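Takberg flower table notes

Last updated November 4, 2023

Hi, and welcome to the notes for the flower part of Takberg. I wrote most of this for my own sake, then Ebere Afolabi asked for a copy and it sort of grew from there. If you're after the kitchen notes or the packing notes, they live in their own folders and I don't look after those.

What's in the folder

The arranging sessions, sorted by table and then by who was arranging. There's a plain text list for each one saying which flowers went out and what the person was asked to do with them. All the flowers are artificial. We did try fresh ones back in May and I was sweeping up petals for days, so never again!

The jobs are pretty ordinary. Put a loose stem in with a potted bunch, move a vase over to the other side, turn an arrangement so its good side faces out, clear the lot away. There are 18 jobs written up so far and 13 of them have been gone over by a second person. The rest are marked "unchecked" in the list, so go easy on those.

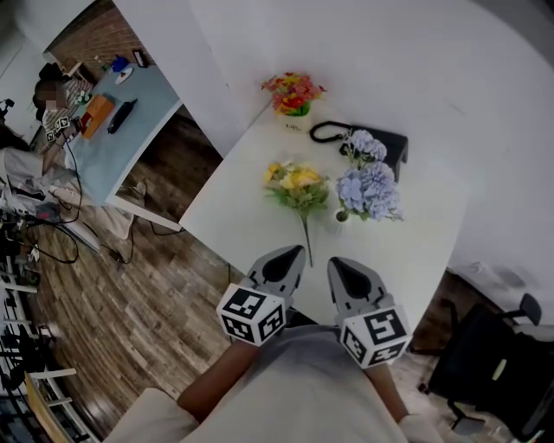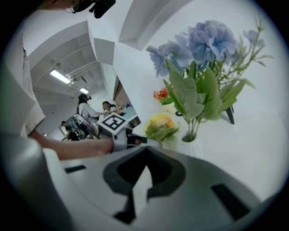 Names for the flowers

I've kept the names short and a bit daft. "Sunset" is any bunch in reds, oranges and yellows. "Butter" is a yellow and cream stem. "Cloud" is hydrangeas in the blue or lavender range - people kept arguing over which colour they were, so now they're just Cloud. A name sticks with its flowers even if the pot or vase gets swapped, and the swap is written down in the "pot" column.

If you find "Anozie mix" in an older list, that's a bunch we retired when the stems started pulling out of the foam. Nine entries still use it and I've left them alone.

Things I know are wrong

Spelling of "grey" and "gray" goes both ways, depending on who typed it. Search for both.

The Divport lists have no pot column at all. Ido started filling them in and got through two before the holidays, bless him, so check whether yours is one of the lucky ones.

"Tidy" meant different things to different people. Some lined everything up along the back, others bunched it in a corner, and I've accepted either so long as nothing was lying on its side at the end.

Adding to it

Please do! Copy the blank list, keep my flower names, and write the job in one plain sentence. New flowers need a new name - have a look through the old lists first so we don't end up with a second Butter. Send fixes to me or Ebere and one of us will get to them, usually over lunch.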